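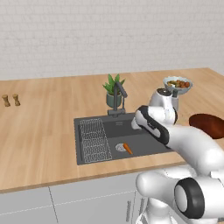

## 4. Evaluation of the Tristano kitchen package

**Figure 3.** Sink task in the Tristano package, rendered view. The carrot lies by the drain in the open basin and the gripper is above the sink. The wire rack covers the left half.

### 4.1 What is supplied

Tristano is a simulation package sold by Trostent for testing manipulation policies before they are run on a physical arm. We reviewed the standard license, which comes with 19 kitchen tasks, a scripted reset for each task and a small set of demonstration trajectories. The vendor also sells a service called Flonddale, in which a customer sends in a trained policy and gets back a report. We did not use the service for the results in this section, apart from the comparison in 4.4.

Installation took one afternoon on a workstation with 2 graphics cards. The instructions were written for an older driver, and we had to change the renderer settings by hand. Trostent corrected the page in August after we wrote to them.

### 4.2 The sink task

We report the sink task in the most detail, as it separated the policies better than any other. The policy is asked to pick up the carrot from the basin and place it on the wire rack (Figure 3). A trial counts as a success if the carrot is at rest on the rack when the time limit is reached. Dropping it on the counter ends the trial.

Two things make the task harder than it looks on paper. The gripper has to work below the level of the countertop, so a wrist angle that is fine for a flat surface can bring the side of the hand against the wall of the basin. The faucet also stands at the back edge of the sink, with its spout turned toward the open side. Policies trained only on tabletop data tended to approach from directly above and then stop short.

The remaining objects on the counter, such as the potted plant, the two shakers and the bowl of food, are not part of the instruction. They can be moved or removed through the scene file. We left them in their default positions for all trials reported here.

### 4.3 Procedure and results

We tested two policies. Eberhard is the baseline included with the package. The second is our own, trained on the supplied demonstrations plus 1155 trajectories from our lab. Each policy was given 123 trials, with the carrot's starting pose drawn from the same list of seeds.

Our policy completed more trials than Eberhard, and the difference was largest when the carrot started close to the basin wall. When it started near the drain the two were hard to tell apart. The most common failure for both was a grasp that closed on the thin end of the carrot and lost it during the lift. We saw no case in which the carrot passed through the rack mesh, a fault we had met in two other simulators.

Contact with the basin was less convincing. At the default time step the carrot sometimes slid for longer than a real one would on the same surface. Halving the step removed most of this but slowed the runs enough that a full set of trials had to be left overnight.

### 4.4 Agreement with the vendor's report

Lenka Hrnčiar sent the same checkpoint of our policy to Flonddale, and the report was returned on 13th December. The ranking of the two policies matched ours. The success rates did not match exactly – the service uses its own seeds and does not publish them. We asked for the list and were told it is kept private so that customers cannot tune against it. This is a fair policy for a ranking service, but it means a failed trial in the report cannot be replayed locally.

For groups that already have a physical kitchen, we consider the standard license sufficient. The report adds a second opinion on the ranking and little that helps with debugging.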